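Filed under: Rooms & Interiors / Small Spaces / Gallery

The Levumano Room, Before and After the Fuss

I was asked to put together a gallery of the furnishing job at Levumano, the shared studio that Mwangi Were and Nassoro Rugemalira have been promising to make "livable" for as long as I've known them. I said yes with some reluctance. Gallery pages of made-over rooms tend to look alike. There's a plant, there's a lamp, there's a chair with its back to the light, and the reader is supposed to come away believing that work gets done better in that room than in the one before it.

I doubt it. I spent enough afternoons in the old version to know that what held people up was the heating and the door that wouldn't shut, and neither got any of the budget. The budget was $388, by the way. Mwangi wanted to round it up to 400 in the write-up and I wouldn't let him.

The list they worked from was Wekesa Rweyemamu's. Wekesa has furnished two other rooms for the same pair, and his method is to buy secondhand, put everything in at once, and take away whatever gets complained about. It's cheap. It also means that for a few weeks you live with a lot of things that don't belong together, and that is the stage this page catches. Nassoro calls it layering. I'd call it a room that hasn't been finished, and I told him I would say so.
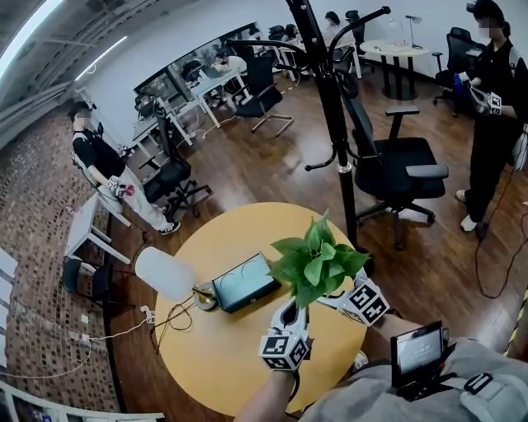 Greenery was the part of the plan I trusted least. Every advice column on small rooms says to add a plant, and most of them say pothos, on the grounds that you can't kill it. I have killed two. Still, I'll give them this much: those broad green leaves against the yellow of the round table are the best bit of color in the place, and if the whole job had stopped there I might have been kinder. The table lamp is another matter. It has a round brass base and a white frosted shade, and both are fine by me, but the black cables running over the tabletop are exactly what I warned about when the talk turned to lamps on small tables. A round table has no back edge to hide a cord behind. You either drill a hole or you look at the cord.

The coat rack. Tall, black, metal, with curled hooks near the top and another ring of smaller ones partway down. Mwanahawa Kaijage argued for it and she won, and I concede that two levels of hooks is a sensible idea if you have short visitors or long scarves. My objection is to where it goes. A rack that close to a table gets in the way the minute anybody hangs a winter coat on it. Ask me again in December.

The office chairs. Wekesa's view is that a wheeled chair is a wheeled chair. Mine is that high mesh backs are made for people at desks, and next to a cheerful yellow table they look like they've come to do an audit. The gray armrests don't help. They roll well enough on the wood floor, and I expect they'll leave marks on it by the end of the year. Nassoro has priced a rug at $200, more than half of what they spent on everything else.

The little white side table. Slender legs, sits near the wall, holds about one mug and a phone. I came ready to dislike it and couldn't. It's the only piece in the room that knows how big the room is.

The box. Black, rectangular, glossy on top, small silver clasp on the front. Three of us had three different opinions on whether it should live on the table for good. Glossy black shows every fingerprint, so my vote was for a shelf. There is no shelf. A shelf was on the first list and got crossed off to pay for the rack, a trade I would have made the other way around.

Stojan Janevski, who has the room next door, looked in and said it was nicer than his. His has a folding table and a calendar. I asked if he'd swap and he said he'd need to think about it.

Mwangi has asked me to come back once the complaints are in and things have started to leave. My own list of complaints has 7 items on it, and the cables are at the top.

Posted 9 May 2025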